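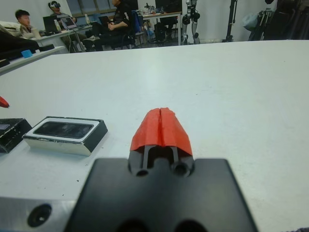

作業台の上の指先。赤いカバー付き。

家事と自動化 > メーリングリスト > 過去ログ > 10月 > Re: で、家事はいつやってもらえるのか

差出人: Torunn Boström
宛先: 家事自動化リスト
件名: Re: で、家事はいつやってもらえるのか

Ingegerdさん、みなさん

返事が遅くなりました。洗濯物を畳んでいたからです。自分の手で。

Ingegerdさんのメールを引用しておきます。

> Ingegerd Magnusson さんの投稿:
>
> Kislowの展示を見てきました。腕がタオルを畳み、コップを棚に戻し、拍手が起きました。
> 説明の人によれば「家庭に入る準備はほぼできている」とのことです。
> 同じ台詞を前にGritiaの説明会でも聞いた気がするのですが、今回はちょっと信じそうになりました。
> コップの置き方が、うちの息子より丁寧だったもので。
>
> そこで質問です。
> (1) 家の雑用のうち、機械にいま任せられるのはどれですか。
> (2) 町工場のほうが先に片付くと聞きますが、本当ですか。うちの弟の工場では、
> 箱詰めをしているのはいまだに弟です。
> (3) 義母に「あと何年」と聞かれたら、何と答えればいいでしょう。
>
> 技術の人は(3)になると急に天井を見ますが、天井以外を見て答えてください。

では順番に。

(1)について。

「任せる」の意味によります。ずるい答えですが、展示の拍手もだいたいここから出ています。決まった台の上の、決まったタオルを、明るいところで畳む。これはできます。うちの洗濯かごから、裏返しの靴下と、ポケットに紙の入ったズボンと、なぜか混ざっている布巾を出して、それぞれの引き出しに入れる。これはまだ任せられません。前者を「タオル畳み」、後者を「洗濯」と呼ぶことにしています。売る側は両方とも「洗濯」と呼びます。

私たちWurnlowの班では、この夏から机の上の片付けをやらせています。片付けといっても、薄い板状のものをつまんで、隣の置き場に移すだけです。スマートフォンくらいの大きさと厚みの品を想像してください。人間なら電話で話しながらでもできます。

記録があるので数字を出します。台も照明も品物の向きもこちらで整えた条件で、142回やらせて、途中で手を出さずに済まなかったのが6回。悪くないでしょう。展示ならこの数字をパネルに印刷します。

次に、向きだけ適当にしました。品物を置く係が「だいたいこのへん」に置くのです。今度は27回やって、最後までひとりで終えたのは4回でした。こちらのパネルは作っていません。

失敗の中身は地味です。平らなものは、指の入る隙間がありません。人間は爪を立てるか、机の端まで滑らせてから下に指を回します。誰に教わったわけでもない技です。二本指の機械にこれをさせようとすると、押しすぎて品物が逃げるか、遠慮しすぎて空気をつまみます。空気をつまんだまま、実に丁寧に隣の置き場まで運び、そっと下ろします。Ingegerdさんの言う「息子より丁寧」は、たぶんこの所作のことです。

滑り止めに指先へ柔らかいカバーをかぶせるという手はあります。効きます。ただし柔らかいものはへたります。へたると、つかむ力の加減が昨日と変わります。カバーの交換は人間の雑用です。掃除機のごみを捨てる雑用、食洗機の前に皿を予洗いする雑用に続いて、機械が新しく作ってくれた家事ということになります。

(2)について。

工場が先、というのは半分だけ本当です。同じ品が同じ向きで来る場所なら、とっくに片付いています。あれは腕が賢いのではありません。周りの人が治具を作り、棚を寄せ、部品の向きを揃えたのです。家でも同じことはできます。食器を一種類にして、床に物を置かず、家族に決まった時刻に決まった場所へ立ってもらえばいい。そこまでできる家には、もう片付ける物がありません。

弟さんの箱詰めは、品種がいくつあるかで話が変わります。一種類を延々と詰めるのなら、見積もりを取る価値があります。午前と午後で中身が違い、たまに「これも一緒に入れといて」が来るのなら、当分は弟さんが最新鋭です。Zarei社の営業が来たら、見本ではなく弟さんの工場の、いちばん汚れた段ボールを渡してやらせてみてください。営業の顔を見るだけでも元は取れます。

もうひとつ、見積もりに載らない費用が「見ている人」です。うちの142回にも、最初から最後まで人が付いていました。付いていた人は、その間に机を何度でも片付けられたはずです。私がそう指摘したら、会議が少し静かになりました。

(3)について。

天井は見ないで書きます。お義母さまの聞きたいことが「自分の家で、いまの散らかり方のまま、付き添いなしで」であれば、私は年数を言いません。これまで年数を言った人が次の年に何と言ったかを、このリストの過去ログで読めてしまうからです。私自身の投稿も残っています。探さないでください。

代わりに、こう聞き返してみてはどうでしょう。「一つだけ代わってもらうなら何ですか」と。うちの母に聞いたら、料理でも洗濯でもなく、高い棚の鍋を下ろすことでした。それなら踏み台か私で足ります。母は踏み台を選びました。

悲観しているわけではないのです。適当な向きの27回にしても、前の版の制御ではやらせる気にもなりませんでした。失敗のしかたも上品になりました。以前は品物を飛ばしていたのが、いまは静かに諦めます。離れたところで見ていると、考え込んでいるようで、うっかり応援しそうになります。

ただ、Kislowの説明の人が言う「ほぼ」の中に、私の勤め先の仕事が全部入っています。次に展示へ行く方がいたら、コップを一つ、倒して置いてもらえないか頼んでみてください。できれば取っ手を奥にして。断られたら断り文句を、引き受けてくれたら結果を、リストに流してもらえると助かります。

あと、前回どなたかに聞かれた食洗機の棚への出し入れの件ですが、濡れた皿の話になるとまた長いので、別のスレッドを立てます。乾いた皿もまだ終わっていません。

Torunn
Wurnlow 把持班

返信 4件 ・ 共有 27件

関連する投稿
・Gritiaの説明会メモ(質疑のみ)
・靴下の左右を機械に判定させる必要はあるのか
・Zarei社に箱詰めの見積もりを頼んだ方いますか
・指先カバーの材質、何を使っていますか
・踏み台のおすすめ(脱線スレッド)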